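Jonisden Planner: Frequently Asked Questions

What does Jonisden do?
It takes a goal pose for the gripper and works out joint motions for a small tabletop arm. It also checks those motions against a list of objects you give it. It does not find the objects for you.

Which arms does it support?
Any arm with hobby-style serial servos and a joint description file. Most of our users run printed arms.

Do I need a graphics card?
No. Planning runs on one processor core. If you use the Feststead perception add-on, a graphics card will speed that part up.

How long can a planned motion be?
The limit is 2000 waypoints. Longer motions are rejected with error 7. Split the job into stages and send them one at a time.

My arm stops partway and reports a timeout. What is wrong?
The servo bus missed three replies in a row. Check the connectors first, then lower the bus speed in the settings file. If the timeout only shows up at one joint, swap its cable before you replace the servo.

Can I change the plan while the arm is moving?
Yes, from release 3 on. Call replan with the new goal. The arm finishes its current waypoint and joins the new path from there.

Why does the perception add-on report objects that are not there?
Shiny work surfaces are the usual cause. A reflection can be segmented as a second object sitting below the board. Set the board height in the workspace file and turn on floor clipping, which drops any points under that height. A white object next to a white arm can also be merged with it, so turn on the arm mask as well. A glossy dark board with a pale object and a mug on it is a fair test of both settings.
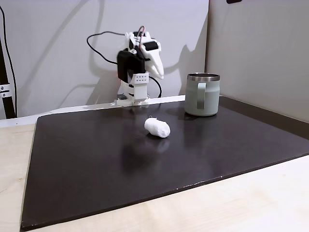
Benedek Hegedűs wrote in to say that floor clipping fixed the ghost objects for him only after he measured the board height again, as his first value was too low. He would like the setup tool to ask for it.

Will the setup tool ask for board height?
It is planned for the August release. Until then, edit the value by hand and restart the planner.

Where are the logs?
In the jakab folder under your home directory. Each log holds 540 seconds and then a new one is started. Please attach the latest log to any bug report.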